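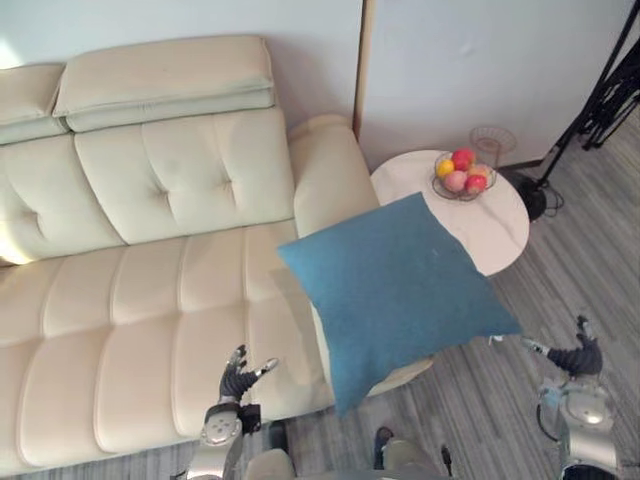
Week 4: Can a machine tidy a living room yet?

Welcome back, everyone, and thank you for the lively talk last time (I'm still thinking about the Stestov dishwasher argument!). Today we leave the factory and sit down in the living room, where the chores look so easy that most of us have never thought about how we do them.

Take a throw pillow. You grab it wherever your hand lands, give it a shake, and drop it against the armrest. A robot with two good hands has to decide where the pillow ends and the sofa begins, and then pick a spot to pinch on something that changes shape the moment it's squeezed. If a corner is lying over a side table with a bowl of fruit on it, well, now the path matters too, and so does the glass behind the bowl.

Cyril Ellwood's team at Durneo ran 47 pillow trials in their Vustthorpe lab, and I'd like you to read their notes before the discussion. Look closely at the failures. In 15 of them the hand closed nicely and the fabric simply slid out, and I find those far more interesting than the clean runs.

Compare this with the Pearce line we covered in Week 2, which can place almost 1000 identical parts an hour, every one stiff and facing the same way.

For next time: pick one chore at home, do it slowly, and write down each time you change your grip. A page is plenty, and messy handwriting is fine with me.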